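Cleaning and Storing Shared Play Kitchen Sets

This procedure applies to all playrooms operated by Keta Family Centers.

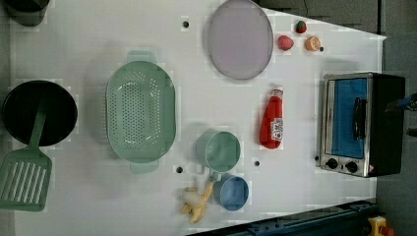
Before You Begin

Remove stickers and food residue by hand. Set aside any item with a crack or a sharp edge and record it on Form 346.

Washing

1. Fill a basin with warm water and add mild dish soap.
2. Wash each piece with a soft cloth. Use a small brush on slots and drain holes.
3. Rinse under running water.
4. Place the pieces on a clean rack and allow them to air dry for 40 minutes.

Storage

Return dry pieces to a lidded bin. Bins should hold no more than 40 pieces. Label each bin with the room number and the date of cleaning.

Sets in daily use are washed every 4 days. Requests for replacement pieces are sent to the supply office in January.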